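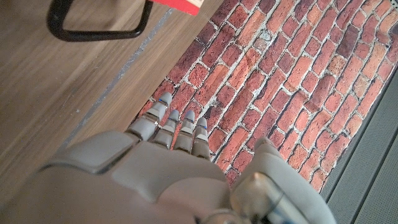
*Gray fingers in front of a red brick pattern.*

# About Fikeck

Fikeck is an evening school for bookkeeping and payroll in Rillov. We teach adults, most of them employed, who need to keep accounts for a small business or want to move into office work. Classes are held on the upper floor of the Leitner building, above the stationery shop. The entrance is on the courtyard side.

## How the school started

Vinzenz Fankhauser kept the books for a flooring supplier and was often asked by other shop owners to look over theirs. He began teaching a short course in the back room of the stationery shop, using his own handouts. The first group had 5 students. When the upper floor came up for rent he took it, and the school has been there since.

Vinzenz Pfister joined later to teach payroll. Students call the two of them Mr. F. and Mr. P., and the timetable does the same. Mr. Fankhauser still teaches the beginner course. Mr. Pfister runs the payroll course and handles enrollment.

## What we teach

**Bookkeeping 1** is for people with no background. It covers invoices, receipts, the cash book, bank reconciliation and the month-end close. The course lasts 13 weeks, with one evening class a week. Written work is handed in on paper for the first half of the course and in a spreadsheet after that.

**Bookkeeping 2** covers depreciation, stock, loans and preparing papers for an outside accountant. You need to have passed Bookkeeping 1 or the placement test.

**Payroll** covers hourly and salaried pay, overtime, leave, deductions and year-end forms. The course opens in January, when the new tables are out.

We do not teach tax planning, and we do not prepare tax returns for students or anyone else. Please don't send us your paperwork.

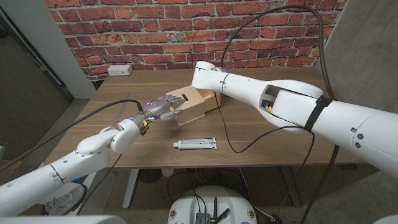
*Pale wooden box with a slot in the top.*

## The practice company

All three courses use the same set of accounts. They belong to Lereso, a made-up garden supply business that Mr. Fankhauser wrote for his first group and has added to over the years. Lereso has a delivery van on a loan, a landlord who sends his bills late and a customer who always pays the wrong amount. The full set runs to 257 documents. Students in Bookkeeping 1 work with the first folder only.

Former students sometimes ask for a copy of the Lereso folders to train staff at work. We lend them out for up to 3 weeks against a deposit.

## Class size and fees

Groups are kept small enough for the teacher to check each person's work during class. If a course is full, we keep a waiting list and call people in order. Fees can be paid in full or in monthly parts. The workbook is included, but a calculator is not, so bring one with large keys if you can.

If you miss a class, you can sit in on the same lesson with another group. Ask at the office first.

## Contact

The office is open in the late afternoon on teaching days. You can also leave a note with the stationery shop downstairs, and they will pass it on.

Page last updated 24 Jul 2026.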